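Die Frau aus Kapitel neun

Am 9. März, einem Sonntag, hatte Canan das Manuskript endlich fertig: 518 Seiten Thriller, und auf der letzten stand tatsächlich »Ende«! Sie druckte alles aus, schleppte den Stapel drei Treppen hinunter und klingelte bei Kenji Tillman, der früher beim Verlag Lehner Krimis lektoriert hatte und noch immer jeden Mörder spätestens auf Seite 200 erkannte.

»Sag nichts«, rief er an der Tür, »ich will gar nichts wissen!« Und dann las er. Er las am Küchentisch, er las im Stehen, er vergaß seinen Tee.

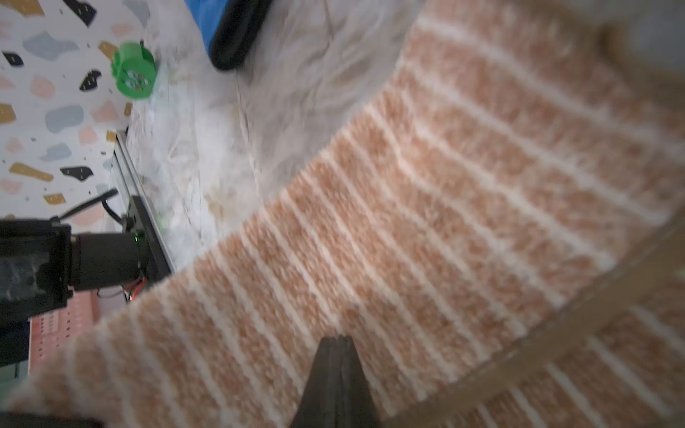

Canan hielt das Warten kaum aus. Sie blätterte in seinen alten Taschenbüchern, las dreimal denselben Klappentext und lief auf Socken hin und her, immer quer über die weißen Streifen des flauschigen, pfirsichfarbenen Teppichs. Wenn Kenji lachte, wollte sie wissen, worüber. Wenn er schwieg, wollte sie es noch viel dringender wissen.

»Die Kommissarin ist großartig«, sagte er endlich. »Und der Einbruch bei Plirell! Ich hatte Gänsehaut, wirklich. Aber wer ist die Frau, die in Kapitel neun aus dem Zug steigt?«

»Welche Frau?«

Er drehte ihr die Seite hin. Da stand es, in ihrer Schrift, mit ihren Kommas: Eine Frau im grünen Mantel stieg aus, sah sich um und nannte dem Schaffner ihren Namen. Canan Ateş.

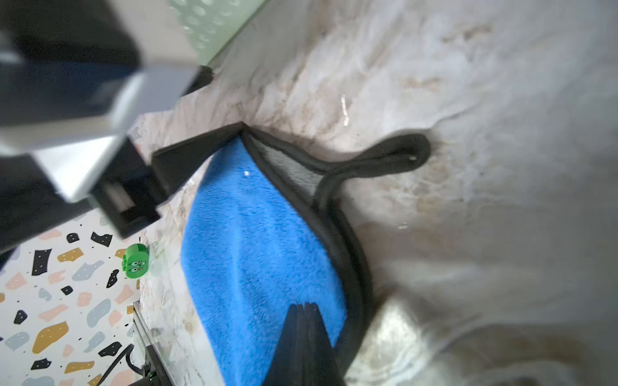

Zweiter Teil: Der grüne Mantel

Sie hatte diesen Satz nie geschrieben, da war sie sicher. Und doch war er gut, verflixt gut sogar, besser als alles ringsum!

»Lies weiter«, flüsterte sie.

Kenji las weiter. Die Frau nahm ein Zimmer im Hotel Imach, bezahlte 875 Euro im Voraus und bat darum, nicht gestört zu werden. Dann setzte sie sich ans Fenster und begann zu schreiben, die ganze Nacht hindurch.

»Was schreibt sie?«, fragte Canan.

Er blätterte um, und sein Gesicht wurde ganz hell vor Aufregung. »Einen Krimi«, sagte er. »Er fängt mit einem Mann an, der seinen Tee vergisst.«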